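12/07/2023. Sim bench, Rasham house model, two-arm base. Goal for the session: find out if the Mollel planner can be trusted with the hallway chores (doors, pickup from the floor) before we spend more hours on it. Wrist view first, to check the opening width setting.

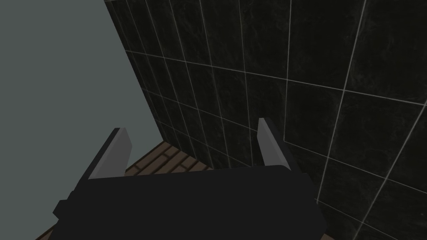 *Itby*

Fingers open wide, pads clear. Left the width at default. Config 2151, same as in June except for the grasp timeout, now 5 s.

Head camera still carries the roll offset. Did not correct it; the planner reads the raw pose anyway. 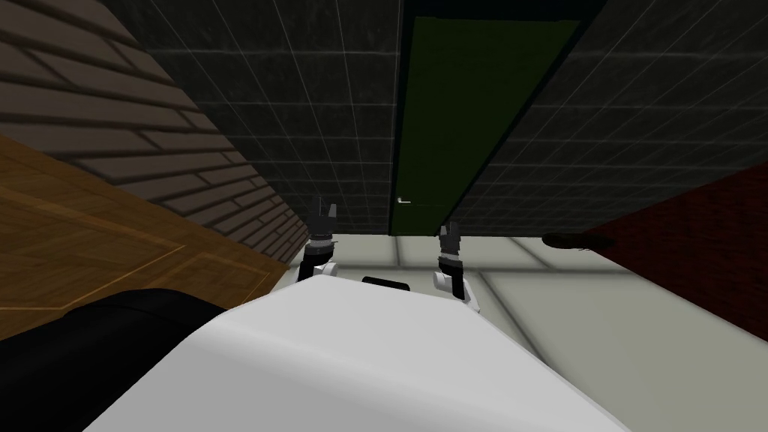

Door opening remains the weak item on the chore list. The planner scores a handle by how well it separates from the panel, and Fleltwood's older door set gave it dark knobs on dark wood. The white lever on the green door should be an easier target for the detector. Reach is a separate matter: the base has to stop close enough for the wrist to turn without the elbow hitting the torso limit.

Still to do: rerun the approach with the base 7 cm farther back.

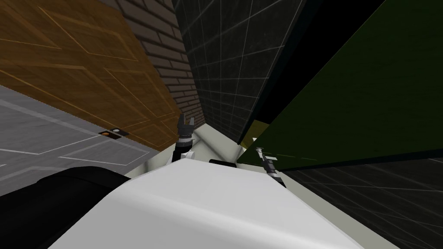 *Head view, left gripper up, right one slanted, brick wall and wooden door beyond.*

Floor pickup next. Soft or odd-shaped items are where a person still wins by a wide margin. Planner wants a top grasp for everything, fine for a box, poor for footwear. Set max attempts to 2 per item.
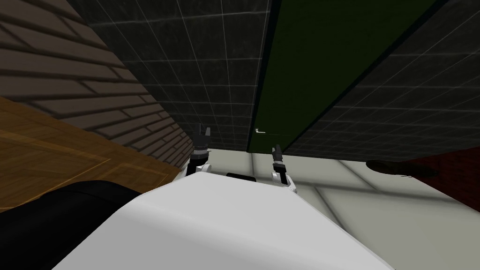
## Open items

- Side grasp for long, low objects. Needs a new approach angle in the Mollel config.
- Door: log wrist torque on every attempt.
- Ask Fleltwood for the lever-handle set.
- My view for now: usable for tidying boxes, not for doors.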